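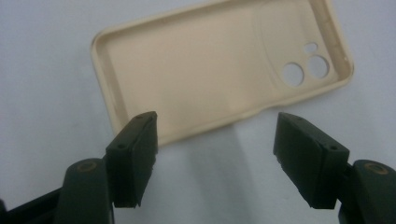 Beige case on white table, wrist view segmentation keeps dropping out

kofler_b
I'm stuck on the perception side of our phone case task and would love some fresh eyes. The mask is fine while the fingers are far off, then somewhere on the approach it either eats half the tabletop or vanishes. The case is cream, the table is white, the light is soft, so there's barely an edge to hold onto. I went through 488 demos and the mask was junk in 43 of them. The planner (we run Kadus) takes its grasp angle from the mask, so you can guess how that goes.

Things I've tried: bumping contrast before the segmenter, a lower threshold, averaging over 8 frames. The averaging helped a bit but now the angle lags.

gizella_k
Put a dark mat down and move on with your life!

kofler_b
Ha, I knew somebody would say it. The policy has to work on a white table, so no mat.

sminhas
I'd stop trying to get the outline at all. The camera holes are a much better feature. They're round, the table shows through a shade grayer, and they tell you which end is which (your outline can't, it'll happily flip on you). Fit the holes, get the angle from those, then let the rim be whatever it is.
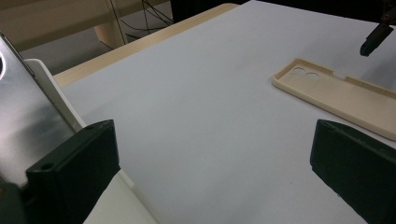
kofler_b
OK, I like that, but the holes aren't always in view. When the gripper comes in from the side I see the case at a slant and the circles go to skinny ellipses – my fitter hates those. There's shiny silver stuff close by too, and it has thrown me a false circle more than once.

sminhas
Then fit ellipses and gate them on the table plane. Anything standing up off the plane gets tossed, silver or not.

gizella_k
Disagree with Samina a little. You're stacking hand-made rules on top of a thing that should be learned. How many of your training masks came from wrist views with the fingers in them? If the answer is "hardly any," that's your bug.

kofler_b
Um. Hardly any. Most came from the overhead set we labeled in February.

gizella_k
There you go. Label the wrist frames and retrain before you write one more line of geometry.

kimie_o
Do both? We mask out the fingers with a fixed polygon per opening width, retrain on wrist crops, and keep a plane check as a veto. Got us to 95 percent usable masks on pale parts. Also look at your timestamps – a lagging angle can be a sync problem and have nothing to do with the averaging.

kofler_b
Checked, and the wrist stream is stamped on arrival instead of at capture. Ugh. Fixing that first, then labeling. I'll post the new numbers in this thread once the retrain is done.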